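Marker left on a whiteboard for weeks, and glare from the ceiling lights — what would you do?

Home & Classroom Help > Cleaning and Care
Posted Sunday, August 27, 2023

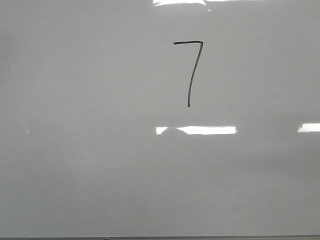

I run a small after-school math room in the back half of a former shoe store in Hadum, and over the summer I finally bought the big whiteboard I had been dreaming of. It's a glossy one, secondhand, from an office that was clearing out, and I love it more than is probably reasonable. My problem is that I wrote a single 7 on it in black marker back in July, meaning to use it as the start of a number-of-the-day corner, and then we closed for a few weeks and I went off to my sister's and forgot all about it.

I've been a bit nervous about wiping it. My old board (a cheap one, may it rest in peace) had a whole multiplication table ghosted into it for years, and no amount of scrubbing would shift it. I don't want to start this one off the same way. I don't remember whether I used a proper dry-erase marker or one of the others from the same mug, so please assume the worst.

While I have you all, a second thing. The ceiling lights bounce off this board something terrible. There's a bright patch right under the 7, where I'd naturally write, and another up at the top. The children at the side tables are forever leaning over one another to see. I can't change the lights, as they belong to the building, but I could move the board or tilt it a little. Has anyone tried that? We start back soon and I have 28 children signed up, so I'd love to get both things sorted before they come through the door.

Thank you in advance, you were all so kind about my carpet tiles.

MathRoomMarigold

chalkdust_and_tea

Oh, I do feel for you, I've had that same sinking feeling standing in front of a board after a long vacation. I taught for almost 30 years and I think I left something on the board every single summer.

Start with the gentlest thing, a dry microfiber cloth, and just see. If it was a dry-erase marker there's a fair chance most of it will come away, even after weeks, and you'll have worried for nothing. If it leaves a gray shadow, go over the line with a fresh dry-erase marker, black is fine, covering the old ink completely, and wipe it while it's still wet. The new ink loosens the old. I've rescued permanent marker that way more than once, though it can take two or three goes.

If that fails, put a little rubbing alcohol on a cloth (on the cloth, don't pour it on the board) and try a small corner first, as it's secondhand and you can't be sure what the surface is. Open a window, and keep it well away from anything hot. Then wipe over with a damp cloth and dry it off. Please don't use scouring powder or those rough green pads! A scratched board holds on to ink forever after, and I suspect that's what happened to your old one. Mine went that way in my second year of teaching, and I have only myself to blame.

As for the number-of-the-day corner, I think it's a lovely idea. My class used to hunt for the number all over the building and come back with room numbers and coat hooks.

Birnero_Bob

alcohol. works every time

sidewaysladder

I can't add much on the ink, but I can help with the glare, having fought with it in our church hall at Fovham for longer than I care to admit.

Tilting does help. With lights overhead, you want the top of the board to lean out toward the room a little, so that the reflection gets thrown down toward the floor and away from people's eyes. We put small wooden blocks behind the top brackets and longer screws through them. Start small and go sit in the children's chairs, all of them if your knees allow, before you fix anything for good. I only checked ours from where I stand to talk, and it was perfect from there and dreadful from the third row — so I had the whole thing down again the next morning. If your board is large it'll be heavy too, so have a second person on the other end and make sure the screws go into something solid.

Before you get the drill out, try switching off the row of lights nearest the board, if yours are on separate switches. Ours were, and we'd had the place for 5 years before anybody thought to try it. Moving the board along the same wall may only send the bright patch to a different spot.

And if you end up having to live with some of it, write in the duller parts and use a fat marker. Thin lines get lost in shine very quickly, especially from the side tables. I buy the chisel-tip Caruso ones and they do me nicely.

Do let us know how you get on with the 7.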